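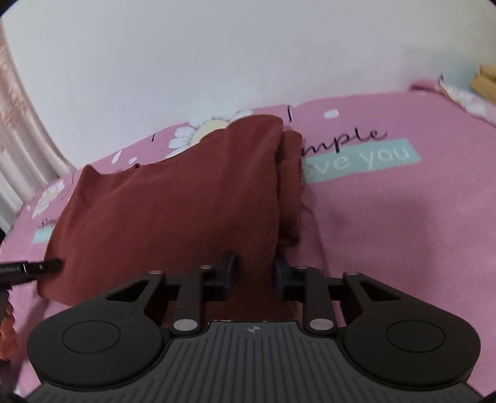
Gripper at the folded cloth, spare room bed

Subject: Re: [shedbots] Bramance gripper - pads, slop, and does anyone fold clothes with theirs

Hi all,

Sorry for the slow reply, kids' swimming, then the printer jammed. Quoting Róisín so this makes sense to the new people.

> From: Róisín Fitzgerald
> I've got the Bramance linkage printed and pinned but the fingers
> have heaps of side play. I can feel it at the tips when I squeeze.
> Are you reaming the holes or just pushing the pins in as printed?
> Also has anyone tried it on fabric yet? Cormac reckons cloth is
> a waste of time until the pads are sorted. I've only done mugs
> and a tennis ball.
> Also also, what did the whole thing cost you in the end?

Right. In order.

Pins - ream them. I pushed mine in as printed the first time and had the same slop as you. Pulled the lot out, reamed by hand, put them back with a dab of grease. Much better. Don't use the drill, it grabs and ovals the hole. Ask me how I know. Three pins a side so it's one evening, less if you don't stop for tea.

Outer arms, print them on thier flat with the triangle cut-outs in. I tried filling the triangles to stiffen it up and all I got was weight out past the housings, my wrist was cooked after 30 grabs.

Cost, $87 for me, not counting filament I already had. Bearings were the worst of it. Ultan got his cheaper but he had a box of bits from the old Mac Carthaigh job. 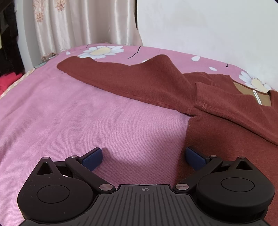 Ballarat, October

Fabric. Yes, been at it all arvo and I don't agree with Cormac. Pads matter but approach angle matters more. Come in low with one pad down on the sheet, and slide the other to the edge of the garment before you close. If you come down from above you just pinch the top layer and the bottom stays put. Or you pinch the sheet as well, which I've done more times than I'll admit to Dymphna as it's her sheet.

Knit is easier than I expected. Woven cotton is a pain, tea towels are worse. Haven't tried anything slippery and not keen to.

Pads are the blue flexible stuff, Butano brand, slow as a wet week to print. Dropped the speed right down and turned retraction off. Texture on the face helps, smooth ones skated. I know Aisling went with glued-on rubber, would like to hear how the glue's holding up.

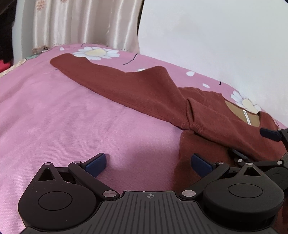
Two grippers is where I'm stuck and where I'd like some help. One hand can pick up and drop, fine, but to fold a sleeve across you want something holding the shirt near the neck while the other one goes for the bottom edge. Doing that with both in your hands is ok until the housings get near each other, then you're looking at the back of your own hub and not the cloth. Thinking of shortening the linkage by 4 mm on the second one, or just making the housings smaller. Has anybody done the smaller ones? Cormac you had a drawing I think.

Other thing, logging. I'm on revision 3509 of the Jelus board firmware and the finger width reading drifts if I leave it on. Zeroing it before every run for now. If there's a newer build that fixes it pls send the link to the list, not just me, Ultan was asking too.

Róisín if you want my pad files say so and I'll put them up tonight after tea. Need to rename them first, they're all called final.

Will bring both grippers to the next shed night, and a bag of shirts. Somebody bring a table cloth that isn't Dymphna's.

cheers

--
shedbots mailing list
Reply goes to everyone. Trim your quotes please.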